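Storkby Handling: dexterous hand trial kit
Updated 8/2/22

The trial kit lets a lab or integrator run two multi-finger hands on an existing pair of arms before committing to a purchase. It is supplied by Storkby Handling from the Vistside workshop and is hired in blocks of 12 working days. Hands are sent out as a left and right pair. Single hands can be quoted for separately.

## What is supplied

- 2 hands, left and right, with wrist flanges
- Cadurix controller, bench version, with power supply
- wrist cables and strain relief clips
- spare fingertip pads
- printed setup sheet and a USB stick with the driver and logging tool

Arms, head camera and table are not part of the kit. The flange pattern drawing is sent with the quotation; check it against your wrist before ordering, as adaptor plates are made to order and add to the lead time.

## Choosing test objects

We do not supply an object set. Most users get more from things bought locally, and the logging tool accepts any object name typed in at the start of a run.
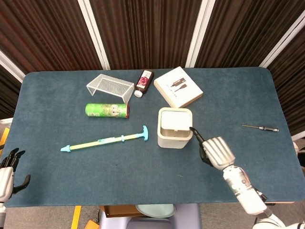 Grasp logging starts when any fingertip passes its contact threshold and stops when all fingers are clear. The default threshold suits rigid objects. Light containers need a lower value, or the container will slide before contact is registered. A touch on the rim with one extended index finger, as on the cream container with the tilted lid, is a good case for setting it: lower the threshold in small steps until the log opens without the container moving. Thin items such as a small screwdriver should be logged under a separate profile, with the approach height set from the table surface. Cans and bottles lying on their sides can roll, so note their starting angle in the comment field.

## Controller notes

The Cadurix controller runs both hands from one network port. Left and right are set by the plug position – swapping the plugs mirrors the commands and will not raise a fault. Log files are plain text, one line per sample. A run is limited to 2000 samples per finger, after which a new file is opened with the same name and a suffix.

Stop the controller before removing a wrist cable. The hands hold their last position for a short time after power is cut, then relax.

## Comparing with a gripper

The Jasińska adaptor plate (part 272) allows a parallel gripper to be fitted to the same flange. The controller reads gripper opening as a single finger channel, so both sets of logs can be opened in the same viewer. Contact readings are not available in this mode.

Order the plate with the kit if it is needed. It cannot be added to a hire already sent out.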